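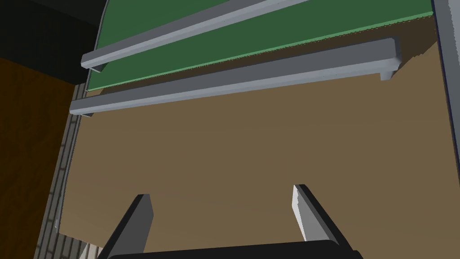

Clear out the browser before you blame the computer

My old laptop had slowed to a crawl by April, and I was all set to shop for a new one when I opened the downloads folder and found 2,454 files in it. Most were the same few recipes and manuals, saved over and over!

Start with the extensions. I had 8 and could only remember adding two, so out the rest went (you can always put one back if you miss it).

Next, clear the cached files, but leave the box for saved passwords unchecked - I learned that one on a Thursday night with a bill due.

Bookmarks can wait for a rainy day. Mine ran to 500 and I got them down to 225 over a pot of coffee, and I still have a folder called "Misc" that I'm a little afraid of.

Last of all, restart the whole machine. Closing the lid only puts it to sleep, and mine hadn't had a proper restart in weeks.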